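Repair and reuse of small electrical goods

The repair and reuse of small electrical goods is the practice of keeping household appliances, tools and similar equipment in service by mending them, or by taking working parts from one item for use in another. It covers paid repair trades, community workshops and the sorting of discarded goods for spare parts. It is usually treated as separate from recycling, in which an item is broken down for its materials.

Background

For much of the twentieth century the mending of small appliances was an ordinary local trade. Shops that sold irons, kettles, radios and fans often had a bench in the back room, and makers supplied them with printed parts lists. Goods were commonly held together with screws, and a worn switch or a frayed lead could be replaced in a short visit.

The trade shrank as the price of new goods fell. Cases came to be clipped or glued together, and several functions were often gathered on a single board that could only be replaced whole. In many towns the remaining repairers moved towards larger appliances, where the cost of a call could still be set against the price of a new machine.

Interest returned as household waste became a matter of public policy. Local authorities began to separate electrical goods from general refuse, and workshops were set up close to collection points so that usable items could be taken out before the rest went for shredding.

Collection and sorting

Goods reach a repair workshop by several routes, including direct donation, collection from homes and transfer from a waste site. The first task is to decide whether an item should be repaired, used for parts or sent on. This decision is normally made on the basis of age, general condition, missing pieces and the likely demand for the finished article.

Items exposed to flooding, fire or heavy corrosion are usually set aside. So are goods subject to a safety recall, which should not be returned to use until the fault named in the notice has been dealt with. Equipment that holds personal information is handled apart from the rest.

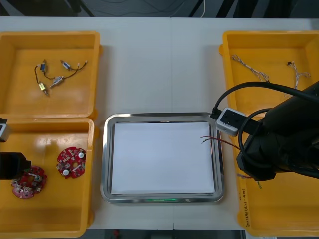

Parts recovered during dismantling are generally sorted by type and rating before they are put into stock. A label is worth keeping on a part wherever possible, as the value and working voltage may be hard to establish once it has been lost. Small components with their leads still attached, including those marked with blue or yellow labels, may be kept together in a shallow plastic bin until their details have been checked. Bins are then entered in the stock record. Workshops differ in how far they carry this work, and many keep only the parts they expect to use within the year.

Diagnosis

A repair begins with the account given by the owner. Whether a fault came on suddenly or over several weeks, and whether it appears only after the item has been running for a time, can narrow the search considerably. The item is then inspected with the power disconnected. Plugs, fuses, leads and switches are examined first, being the parts most often handled.

If no fault is found in these, the case is opened and the internal wiring inspected. Charring, cracked joints and swollen components are all signs of trouble, although a part may fail without any outward change. Capacitors require particular care. Some can hold a charge after the supply has been removed, and they should be safely discharged before any work is carried out near them.

Circuit boards may be repaired by replacing single components or exchanged as a unit. The first course is cheaper in parts but takes longer, and it depends on the repairer being able to obtain or work out the circuit diagram. The second is quicker, but it relies on a supply of matching boards. Boards that look alike may differ in their ratings or in the software they carry, and part numbers should be compared before an exchange is made.
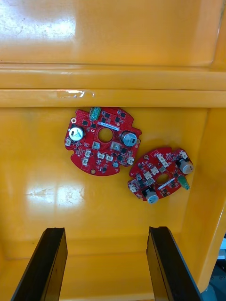 Organisation of workshops

Workshops range from single-handed businesses to services run under contract to a local authority. The Clillunow Repair Service is an example of the second type. It was founded by Huguette Gagnon, a former appliance fitter, and operates from premises in Siltitbridge with a smaller branch at Plitport. The service has three benches for general repairs and keeps a stock of 300 catalogued spare parts. The Siltitbridge premises are open to the public on Wednesday afternoons, when owners may sit with a repairer while the work is done.

The Butkienė workshop follows a different model. It accepts goods only from registered collectors and sells repaired items through a single shop. Its method of grading, in which each item is given a mark from one to seven according to condition, was drawn up by Ghislain Robichaud and has since been taken up at Clillunow in a shortened form.

Training is mostly given at the bench. New repairers commonly begin with leads, plugs and simple heating appliances, and move on to motors and electronic controls under supervision.

Safety testing

An item that has been opened for repair should be tested before it is returned. The usual checks cover the condition of the lead and plug, the insulation and, where the item is earthed, the soundness of the earth connection. The item is then run under normal conditions for long enough to show that it does not overheat. 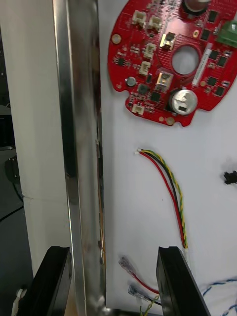
A written record is kept of each test, giving the date, the name of the tester and any parts fitted. Where an item fails, the record also states whether it was repaired again, broken for spares or sent for recycling. At Clillunow these records are held for three years - a period chosen to outlast the guarantee given on resold goods.

Barriers to repair

The cost of labour is the difficulty most often raised by repairers. A fault that takes an hour to find may cost more to put right than the item is worth, even when the part itself is cheap. Access to parts and technical information is a further obstacle, particularly for goods whose makers have left the market.

Design also has a bearing on the matter. Sealed cases, unusual screw heads and batteries fixed in place all add to the time required. Robichaud has argued that a plain wiring diagram supplied inside the case would do more for small workshops than a longer guarantee. Gagnon has given greater weight to the price of spare parts - in her view, owners will accept a slow repair more readily than a dear one.

See also

Appliance servicing
Household waste collection
Spare parts
Second-hand goods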